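3.2 Simulated grasping of irregular tools

The arm was assembled on a workbench in a shared workshop in Buvia, and its control software was tested in simulation before any motor was powered. Hovland built the linkage gripper; Su wrote the grasp planner, named Jitora, and prepared the object models. The simulator ran on one desktop computer, which limited each batch to 100 attempts and the full set to 2,000.

Objects with a single straight handle gave the planner little trouble. Forked objects were harder, as early versions tended to aim for the middle of the bounding box, where there may be no material to hold. The slingshot was kept in the set for this reason. Figure 4 shows it held upright by the handle, with the jaws closed just below the cord wrapping and the fingers rising on either side to about the level of the bands on the fork arms. The metal bands near the ends of the arms were modelled as rigid parts of the mesh.

Of the 56 grasps planned for this object, 21 were rejected because a finger would have met a fork arm on approach. The remainder were passed to the simulator with the same closing speed and friction value. We did not tune either value per object. Joint limits were taken from the Dondeck servos fitted to the real arm, less a small margin for play in the pins.

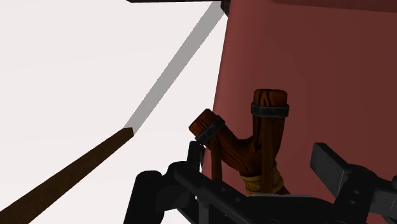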